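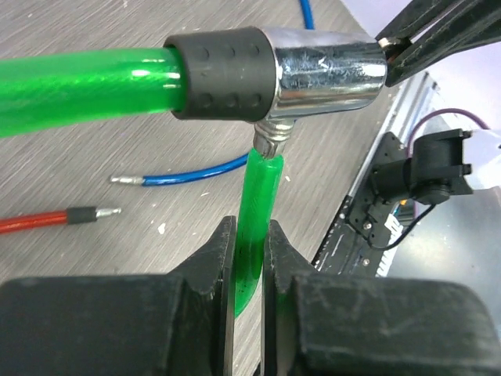 Tubo verde translúcido en racores cromados: ¿apretado a mano o con abrazadera?

Foro Jillunum > Bricolaje y taller > Tubos, racores y conexiones

manguerazo
¡Buenas a todos! Llevo días disfrutando como un crío con el montaje del banco y por fin me he metido con los tubos. Tengo el grueso, verde translúcido, que acaba en un manguito de goma negra con puntitos en relieve y entra en una T cromada. De la parte de abajo de la T sale un vástago corto con rosca y ahí va metido el tubo fino, también verde. ¡Queda precioso, con el cromo y todo!

Mi duda es el fino. Lo he metido a presión sobre la rosca, sin nada más. ¿Lo dejo así o le pongo abrazadera?

racor_y_medio
¡Qué ganas de ver eso terminado! Yo le pondría abrazadera sin pensarlo. Una rosca no es una espiga: el tubo se agarra a las crestas, pero entre cresta y cresta queda un caminito en espiral y por ahí se te puede escapar. Lo suyo es cambiar el vástago por una espiga de verdad. En Cemumar las tienen sueltas, pide el número 39 del catálogo y que te dejen probarla con un trozo de tubo.

verdelima
Pues no estoy de acuerdo. Para baja presión, un tubo blando bien empujado sobre rosca aguanta años, tengo dos así en el riego de la terraza desde agosto de hace ni me acuerdo. Agua templada en la punta del tubo, empujón y a correr. La abrazadera, si la aprietas de más, muerde la pared y entonces sí que tienes un problema.

racor_y_medio
Muerde si es de las baratas de tornillo, verdelima. Con una de fleje ancho no pasa. Y tu terraza está al aire libre, si gotea ni te enteras :)

verdelima
¡Oye, que mi terraza la miro todos los días! Pero vale, te compro lo del fleje ancho.

manguerazo
¡Me encanta este foro! Os dejo el otro extremo, que también tiene su miga. El tubo sale del manguito negro que remata el tubo cromado, baja, hace la vuelta y sube en curva hasta un racor gris con collar hexagonal, sujeto a un soporte negro. El cromo está lleno de churretes, ya lo sé, le toca trapo.

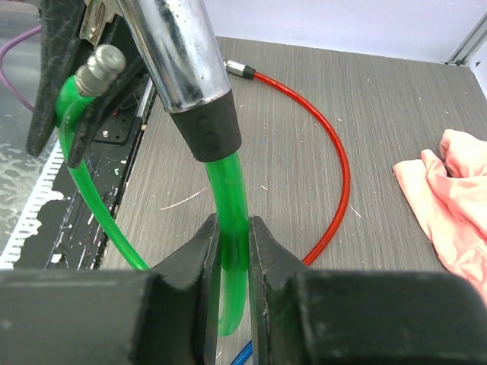 Respuestas nuevas (2026-02-05)

tallerdelfondo
¡Qué verde más bonito! Si le da la luz, ¿se ve como un trenzado o estrías por dentro? Si el tuyo va reforzado con malla, córtalo siempre con cuchilla nueva y a escuadra, porque con tijera los hilos se abren y luego no hay quien lo meta.

De la curva te diría que la dejes amplia, como va ahora. Yo acorté una para que quedara más mona y se me dobló en el punto bajo. Tuve que tirar el tramo entero y pedir un rollo de 100 metros a Vaněk, que no vendían menos. ¡Tengo tubo hasta la jubilación!

racor_y_medio
Coincido con lo de la curva. Y en el collar hexagonal, llave fija y despacito, sujetando el soporte con la otra mano.

verdelima
En eso no discuto, mira tú. Para el cromo, vinagre rebajado y paño suave, nada de estropajo.

racor_y_medio
¿Vinagre? Uf, yo jabón neutro y gracias. El vinagre en un cromado con picaduras no me hace ninguna gracia.

manguerazo
Empezaré por el jabón, entonces. Y me apunto la espiga y el fleje ancho, que para la T me habéis convencido. ¿Alguien sabe si el manguito negro se vende aparte? En la tienda online de Worncombe sale uno parecido con la referencia 3440, pero en la ficha no ponen el diámetro interior.

tallerdelfondo
Escríbeles y que te lo midan con calibre, a mí me contestaron el mismo día. ¡Y sube fotos cuando lo tengas montado!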